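Lunch, by Appointment

The Brallano is sold as a sandwich station for small cafés, and it comes with a robot, a tray, a great deal of clear acrylic and a manual of 121 pages, 11 of which concern lettuce. Hellwig, the firm behind it, will lease you the lot for 12 months and send someone to set it up in June, when the queues get long and the summer help gets short.

I tried it at the Graditz showroom, where Čestmír Skála looks after demonstrations and, I suspect, most of the sweeping. The bargain is simple. You slice everything and stand it on edge along the sides, buns included, and the machine does the stacking. If you were hoping to be spared the slicing, so was I.
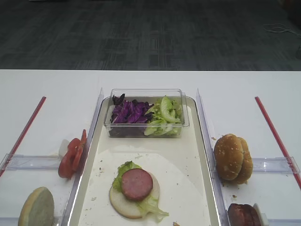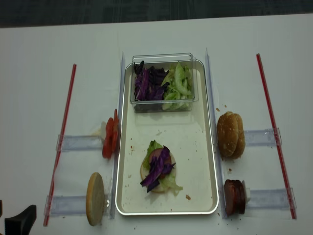
A burger in progress on the Brallano tray, first with lettuce and a round slice of ham or sausage, then with purple cabbage on top.

Shredded cabbage is what the sales talk dwells on, and fair enough. A tomato slice has the decency to be one thing. Cabbage is a crowd, and it goes where it likes, including over the side of the bun. Skála calls this "generous." My mother called it something else.

The rival Wosier kit skips loose vegetables altogether and is duller for it. Hellwig's lease includes 60 spare fingertips for the gripper, a number I found either reassuring or alarming depending on how hungry I was. Crumbs remain the customer's responsibility. See page 12.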